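Workshop tips from the Vikness robotics club

Our team is teaching a robot hand to handle big floppy things like posters and fabric this term, and wow, have we learned a lot about keeping a workbench happy! Most of these tips work for any garage project, too.

Roll printed sheets, never fold them. A crease fools the hand every time, and a low iron through a cotton towel takes out most of it (test a corner first).

Wipe plastic finger joints with a dry microfiber cloth before each session. Skip the spray cleaner.
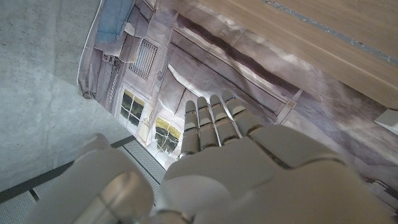
Start slow. We run every new grab at 55 percent speed and only go up after it has worked on a few different sheets. Si-woo Ryu keeps our log in a plain school notebook, and it has saved us so many repeat mistakes!

For scuffs on painted shells, try a damp melamine sponge with hardly any pressure. If you need sandpaper, 400 grit is plenty.

Label both ends of every cable. Masking tape and a marker will do.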